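The Strickland Street Workshop Newsletter
June

Gripper night, or how five of us ended up around Gwendolyn's table

If you came by the shop in the spring you will remember the big bench by the back door being covered in printed parts for what seemed like forever. Those were the beginnings of the hand-held gripper, and since so many of you have stopped me in the hallway to ask what became of it, I promised Verna I would write it up properly for the newsletter. Get yourself a coffee, because I have never written anything short in my life.

The idea came from Raíssa Coutinho, who wanted a gripper you could carry around and work by hand before anybody went to the trouble of bolting it onto an arm. Her thinking was that you learn more about how fingers should close on something by squeezing a trigger yourself for an evening than by staring at a screen for a week. She drew up the first version over the winter, named it Mavov (she says it was her grandmother's cat, and I have no reason to doubt it), and brought the files in on a thumb drive.

Well, the first version was awfully heavy. Cletus Sorensen held it out at arm's length for a minute and handed it right back. So the side plates got their triangular cutouts, and that helped a great deal more than I would have guessed. The second set of plates printed overnight and came out with a slight bow, which we flattened under the cast iron pan from the kitchenette and a good deal of hope. The third set is the one we kept.

The toothed strip down the middle gave us the most trouble. On the early prints the teeth were a hair too tall and the whole thing would bind about halfway, so that the fingers opened nicely and then just stayed open, like somebody who has forgotten what they were going to say. Cletus filed every tooth by hand on one strip to see if that was really the problem. It was! Raíssa changed the drawing that same evening and we have not had it bind since. If you are building your own, please save yourself the afternoon and print the newer strip. It is in the shared folder, marked "use this one."

The finger pads are blue because blue was the soft filament on the shelf, left over from the drawer liners, and everybody has grown fond of it. We tried a smooth pad and a ribbed pad. The ribbed one held better on glass and the smooth one was kinder to paper packaging, and there was a pretty lively discussion about it that I will not repeat in full. For now the smooth pads are on, and the ribbed ones are in a sandwich bag in the parts drawer if you would like to form your own opinion.

Latrice Gallagher put together the pivots. She wants me to pass along that the screws should be snug and no more than snug, and that you ought to work the fingers open and shut a good 60 times before you decide whether they need another touch of the driver. New prints loosen up as they go. She also wants her small driver back, whoever has it - no hard feelings, just leave it in the red tin.

Once it was moving well we took to meeting at Gwendolyn Doucet's house, where the table is by a big window and there are always plenty of everyday things within reach. I had been testing on wood blocks at the shop, all the same size, and I had gotten a bit too proud of myself. A kitchen's worth of odd shapes puts you in your place. A mug handle is a different matter from the side of a mug, and a soft pack of wipes wants a lighter squeeze than a jar does, and you find all of that in your own fingers pretty quickly.
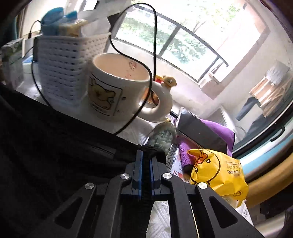

Workshop Projects

Gwendolyn says the duck is not to be squeezed, but that the candy jar is fair game as long as the lid stays on. I think the mug is the best teacher of the bunch. Come at it with the fingers closed, stop short, open up, and then go in slow. If you rush, you will knock into the handle every time, and I say that as the person who rushed.

What comes next is a lighter trigger spring, and after that a proper mount, so Mavov can go on the little arm Cletus has been putting together in his garage. He is waiting on one bearing and says not to ask him about it.

We would love more hands on this one, and you do not need to know a thing about robots to be useful. If you can sand, sort screws or hold a flashlight steady, you are hired. Leave your name on the clipboard by the sink or catch Verna Crenshaw at the front desk, and she will let you know when we are meeting next. Bring an odd-shaped object from home if you have one, preferably one you are not too attached to.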